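4.2 Surface finish and cleaning practice

The Mosquera survey collected 2,497 responses on the care of wooden work tables in shared workshops. Respondents were asked how often a table was wiped, which product was used, and who decided when it should be refinished. Tables at the Hustari and Danater sites were treated as separate groups, as the two sites buy their supplies under different contracts.

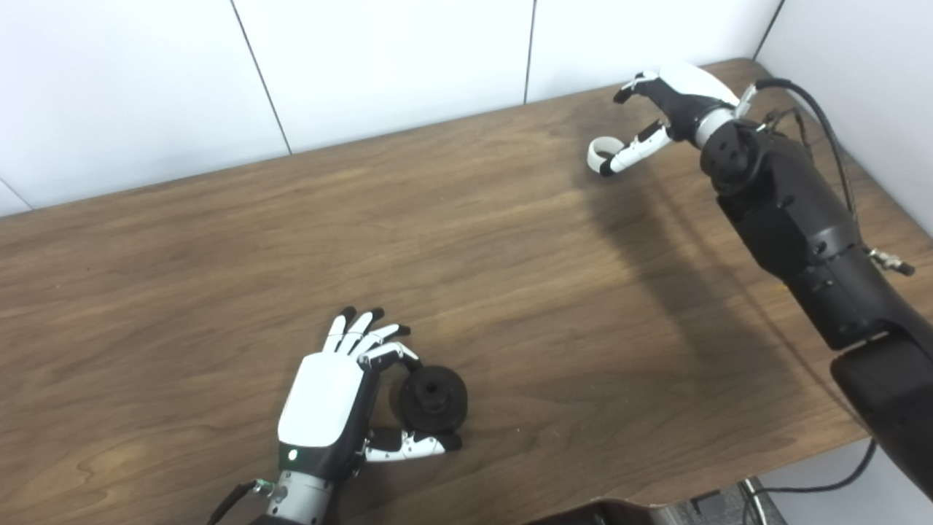
Oil finishes were reported more often than varnish at both sites. Staff who preferred oil said that small repairs could be made without stripping the whole top. Visible grain was also mentioned in the written answers. On a medium brown top with darker, wavy grain lines, several respondents wrote, light scratches are harder to find during inspection, and a low lamp should be used. The survey form did not ask about lighting, and the point was added to the July revision.

Wall surfaces next to the tables were recorded under 2 headings, painted and paneled. Paneled walls were wiped more often, but their seams were frequently left out of the written cleaning schedule.

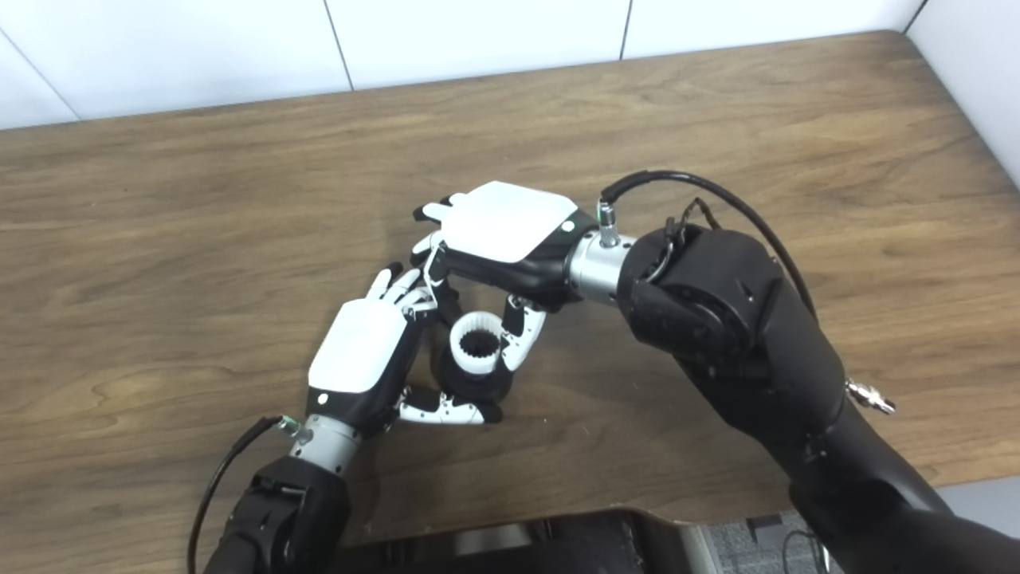 Figure 6. Wooden tabletop against a white wall with gray vertical seams.

Comments

Does the oil group include tables that had been varnished in the past?

We use the Prelteo checklist and it leaves out seams too.

Related items

Moisture and movement in solid wood tops
Cleaning schedules for shared workshops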